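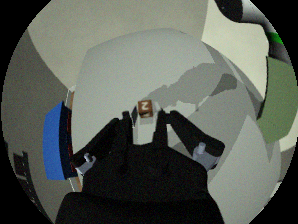

Sheila Tindall

上一期有读者来信问，Rirbridge 那个抓方块的小单元后来怎么样了，是不是还停着。没停！就是搬了一次位置，换了一批小零件，然后我和 Ryan Inskip 花了好些个下午，把仿真里的那一套也跟着重新对了一遍。这期就聊这个，内容比较碎，想到哪儿写到哪儿，大家凑合看。

先给新订阅的朋友交代两句。我们在 Rirbridge 有一台机械臂，末端一只黑色的两指夹爪，腕上一只鱼眼相机，干的活儿很单纯：从台面上把一个带字母的小方块夹起来，放到该放的地方。仿真里有一个一模一样（好吧，我们希望它一模一样）的单元，参数改动先在仿真里跑，跑顺了再上真机。两边都归我们俩照看，Ryan 管机械，我管相机和仿真，中间那块灰色地带谁有空谁管，基本上等于谁先受不了谁管。

事情是从三月开始的。单元从原来靠窗的地方挪到了里间，挪完之后真机怎么抓怎么偏，每次都往同一侧偏一点点，偏得还特别稳定。这种毛病反倒让人踏实，飘忽不定的才要命。我第一反应是手眼标定跑了，搬东西嘛，相机支架肯定被人碰过。Ryan 不同意，他蹲下去用手指拨了拨夹爪外侧的连杆，说你自己摸。我一摸，右边那根连杆有旷量，手指来回一推能听见很轻的一声"嗒"。

所以第一件事是拆夹爪。这只夹爪的结构不复杂，两边对称，每边一根斜着的粗连杆带一截直立的手指，外端靠销子挂在支架上。磨的就是销子。Ryan 的做法我觉得值得记一下：先把臂停到维护位，断气断电挂牌，夹爪朝上，底下垫一块布（掉过一次卡簧，找了一个下午，从此必垫布），然后左右两边分开放盘子，绝不混。看起来对称的零件，用久了磨痕是不对称的，装反了等于白换。销子拔出来对着灯看，右边那颗中间已经有一圈亮带，指甲能刮出台阶。左边的还好，但一起换掉。

换完销子顺手换指尖内侧的垫片。垫片这个东西我以前不上心，觉得磨光了再换就行。Ryan 教我的检查办法很土：用指甲横着划一下，划得出印子就还能用，划上去打滑就换。贴新垫片之前要把旧胶擦干净，我们用酒精和一把塑料刮刀，千万别拿美工刀（别问，手指内侧那道划痕就是我的杰作）。贴好以后让夹爪空合在一块平的量块上压一会儿，再张开，看两边是不是齐平。这一步急不得，我有一回贴完马上就跑程序，垫片跑了十几下就歪了，整天的数据都不能要。

夹爪装回去，旷量没了，偏的问题呢，小了一大半，但还剩一点。这时候轮到我得意了：你看，标定也跑了嘛！我们俩各对一半，很和谐。

重新标定的过程没什么好讲的，标定板摆好，臂走一圈姿态，算，看残差。要提醒的只有两点。一是鱼眼镜头一定要用鱼眼模型，别图省事拿针孔模型硬套，中间一小块看着挺准，越往外越离谱。二是标定姿态要故意往边上走，让标定板出现在圆形视野的外圈。我以前偷懒，板子老在正中间晃，结果边缘那一圈的畸变参数基本是猜出来的。

然后就到了本期开头那张画面，仿真里的腕部视角。我盯着它的时间比盯着真相机还长。真机动过的东西，仿真都要跟着动：相机相对夹爪的位置，夹爪张开的幅度，台面的边界，旁边的杂物，灯。我按我自己的顺序来说。

第一个看圆。我们的鱼眼成像是一个圆，圆外面全黑，仿真里要做同样的遮罩。放大了看，圆边有点一阶一阶的，锯齿，我一开始很想把它磨平，Ryan 问我磨平了抓得更准吗，我想了想，不会。就留着了。需要管的是圆心和半径，这两个要是跟真机对不上，后面所有东西都会跟着挪。

第二个看夹爪。夹爪从画面下方正中伸上来，黑乎乎一大片，占的地方很可观。我的办法是拿真机的画面半透明地叠在仿真上面，只看指尖和连杆外端这几个地方，别的先不管。指尖对上了，连杆外端对不上，多半是相机俯仰差了一点；连杆对上了，指尖对不上，先去查张开幅度。这次我们就是后一种情况。仿真里的张开幅度还是老数值，Ryan 换完销子以后机械限位也重新调过，他改了没告诉我（他说告诉了，我们保留各自意见）。现在两边的配置文件里都有一行注释，写着改这里之前先喊一声。

外端那些浅色的金属件也建进了模型，支架、销子都有。以前的老模型里没有，外端光秃秃的一根黑杆子。我原来觉得无所谓，反正不参与抓取，后来发现真机上那几处金属在画面里亮得很，网络好像会拿它们当参照。这个我没有认真验证过，只是感觉，有兴趣的读者可以自己试试，试完请来信告诉我。

第三个看方块。红棕色，朝上那一面有个白字母，N，或者你歪着头看就是 Z。这个字母害我们吵过一架。放方块的时候要求字母朝向一致，真机那边摆的是 N，仿真里初始朝向转了九十度，于是在同一个视角下一个是 N 一个是 Z，评估脚本老老实实地报朝向错误，我们老老实实地查了半天臂的第六轴。轴没事。后来我们在朝向检查里不再写字母名字，改成写那条斜笔画的方向，吵架次数明显下降。

第四个看影子，这个最花时间。里间的灯和窗边完全两码事，真机台面上的影子又宽又乱，方块边上会有一片灰，台面另一头还有一片，中间夹着亮的地方。仿真里原先只有一盏很大的顶灯，影子又小又淡，干净得像广告。Ryan 从 Denstead 借来一支照度计，我们一格一格量台面，再回去调仿真里的灯位。调到后来台面右半边总算有了大片不规则的阴影，方块底下也有一小块贴着的影子。别小看方块底下那一小块，没有它，方块看上去像浮着的，高度就判断不准，夹爪下去的时候会早合一点点。

第五个是颗粒。真相机在暗处有噪点，仿真如果太光滑，训练出来的东西到了真机上见到灰色和黑色的区域就开始犯嘀咕。所以我加了一层细颗粒，灰的和暗的地方最看得出来。加多少？我是一边加一边让 Ryan 看，他看不出哪边是真的了，就停。他有一次指着真机画面跟我说这个仿真还是假了点，我高兴了一整天。

第六个，杂物。台面旁边的蓝色箱状物，右边那块大的绿色面板，左边深灰的地，都留在仿真里。有人（Loltstead 那边的同事）建议清掉，画面干净一些，跑得也快。我们试过清掉，快是快了一点点，可真机的视野里永远有东西，你总不能每次抓取之前先打扫卫生吧。我们现在的规矩是，固定位置的大件都建模，随手放的小件靠随机化。臂自己也会拐进视野里来，右上角那一弯，灰白的一节，带一道很鲜的绿圈，这个不用管，模型对了它自然就在那儿。倒是可以拿来快速检查：绿圈要是不见了，先看看是不是哪个关节的初始角度被谁动过。

全部对完之后跑了一轮验收，Wednesday，也就是周三，从早上一直跑到傍晚。真机 400 次抓取，成了 317 次。听着不算漂亮，我知道！不过这一轮我们故意把方块往台面边上放，有些位置手指本来就很难下去。没成的那些，Ryan 逐条看了录像，大头是方块靠近台面弧边的时候，夹爪一侧的手指先蹭到了台面。这个归轨迹管，跟标定没关系，下个月再收拾它。

说到台面，顺便讲一句它的边。我们那块台面是浅灰的，在鱼眼里看边缘全是弯的，有新来的同事以为台面本身就是圆的，还问我们在哪儿买。直的！镜头掰弯的！仿真里的台面模型也是直边，弯是渲染出来的。谁要是好心把模型改成弯的，请住手。

日常保养现在是这么排的，写在单元旁边的夹板上，抄一份给大家参考。

每天开机：看镜头有没有灰，用气吹，不要用袖子。空开合几下，听有没有"嗒"的一声。拍一张腕部画面跟基准图叠一下，指尖位置差得肉眼能看出来就别跑了，先找人。

每跑满大约 200 次：停下来划一划垫片，摸一摸连杆外端，支架螺丝用扭力扳手过一遍，只确认，不要顺手再拧一把。

每次动过灯、动过台面、动过相机，哪怕只是"稍微扶了一下"：写到本子上，写清楚动了什么，然后告诉我，我去改仿真那一侧。扶了一下也算动过，拜托拜托。

每次换销子：左右一起换，换完重新量张开幅度，把数值发给我，发邮件，别在走廊里喊。

螺丝的事再补一句。相机支架上那几颗，Ryan 原来涂的是中强度的螺纹胶，牢是真牢，要拆的时候我们俩轮流使劲，差点把内六角拧圆。现在改涂低强度的，外加画一道白漆线，松没松看线就知道，省得每次都上手。漆线要画过螺丝头和支架的接缝，只画在螺丝头上没用（我画过，画得还挺认真）。

Strickland 那边也有一台同款夹爪，他们来问能不能直接拷我们的仿真配置。可以拷，目录结构、遮罩、颗粒那些照搬都行，但是外参和灯光请务必自己量。他们的相机装得比我们高 18 毫米，照搬过去画面乍一看差不多，夹爪也在该在的地方，一抓就是空的。Ryan 下周会过去待两天帮他们拆夹爪，布我已经塞进他包里了。

还有读者问备用销子的材料和供应商，我手头没有清单，得等 Ryan 回来翻他的抽屉。来信请照旧寄到编辑部信箱，标题里写上"夹爪"两个字，我好找。如果你们那儿也有用鱼眼做腕部相机的，特别想听听你们外圈的标定是怎么走姿态的，我那套走法一圈下来实在太慢，茶都凉了两杯。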